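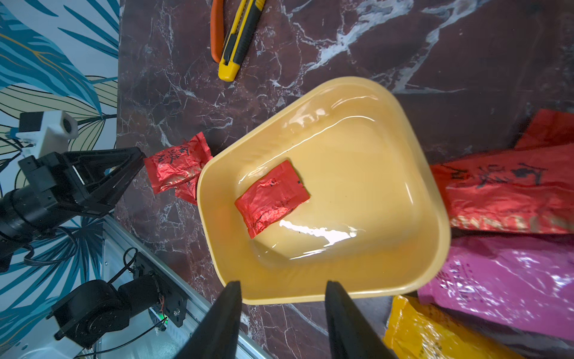
O tabuleiro amarelo e os pacotes, vistos da câmara do punho.

Teleoperação a dois braços: o robô aprendeu a hesitar
Publicado por garra_torta em Braços e manipuladores -- 14 de fevereiro, segunda-feira

Desde dezembro que ando a ensinar dois braços a arrumar pacotes de snacks num tabuleiro. Controlo tudo à distância com um par de braços-guia Ekach, gravo os episódios e treino a política à noite. Já tenho 328 demonstrações e o resultado é um aluno aplicadíssimo: copiou na perfeição o meu hábito de parar em cima do pacote a pensar na vida. Os braços descem, param, tremem um bocadinho e às vezes ficam assim até ao fim do tempo.

Com os pacotes vermelhos ainda vai lá. Com os cor-de-rosa, fica a contemplá-los. Gravo mais, apago as demonstrações más ou mudo a maneira de conduzir? O manual do Ekach dedica meia página ao assunto, e metade dela é sobre como apertar os parafusos da base. 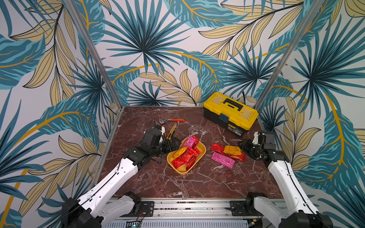 Convém mover os dois braços ao mesmo tempo nas demonstrações?
Só quando a tarefa o exige. Se basta um braço, deixe o outro parado sempre na mesma posição de espera, para a política não aprender movimentos sem utilidade.

marchetti_nao_sou_eu
Tive o mesmo problema com o Grukov e quase atirei aquilo pela janela. Apague as pausas. A maior parte das políticas por imitação prevê a ação seguinte a partir do que vê agora, e se nas suas gravações há cinquenta fotogramas parados por cima de um pacote, parar é a resposta mais provável. Está tecnicamente certa, coitada.

O que fiz: um script que corta os troços em que nenhuma junta mexe e a garra não muda de abertura. Cuidado com este segundo pormenor -- na primeira versão esqueci-me da garra e cortei todos os fechos. Fiquei com um robô que fazia festas aos objetos.

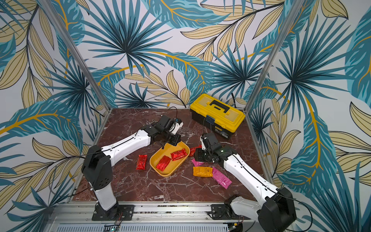

Depois de cortar, voltei a gravar uma parte de raiz, com uma regra escrita num papel colado ao monitor: decidir antes de mexer. Escolho o pacote, escolho o braço, e só então arranco. Passei de 620 episódios sofríveis para 790 no total, e os novos valeram mais do que os antigos todos juntos. Quanto aos cor-de-rosa, veja quantas vezes lhes pegou nas gravações. Eu deixava sempre os difíceis para o fim e depois cansava-me.

jindari_fan
Grave mais. Com uns 1.000 isso passa.

garra_torta
Fui contar. Os cor-de-rosa aparecem em quase tudo, mas agarrados a sério são uma miséria, porque eu dava o episódio por terminado antes. Já corri o corte das pausas e o braço esquerdo deixou de meditar. O direito continua na dele. Hoje à noite regravo com o papelinho no monitor e logo digo.

marchetti_nao_sou_eu
Antes disso confirme se os dois braços gravam com o mesmo relógio. No meu, o direito vinha atrasado e andei uma semana a culpar a rede neuronal.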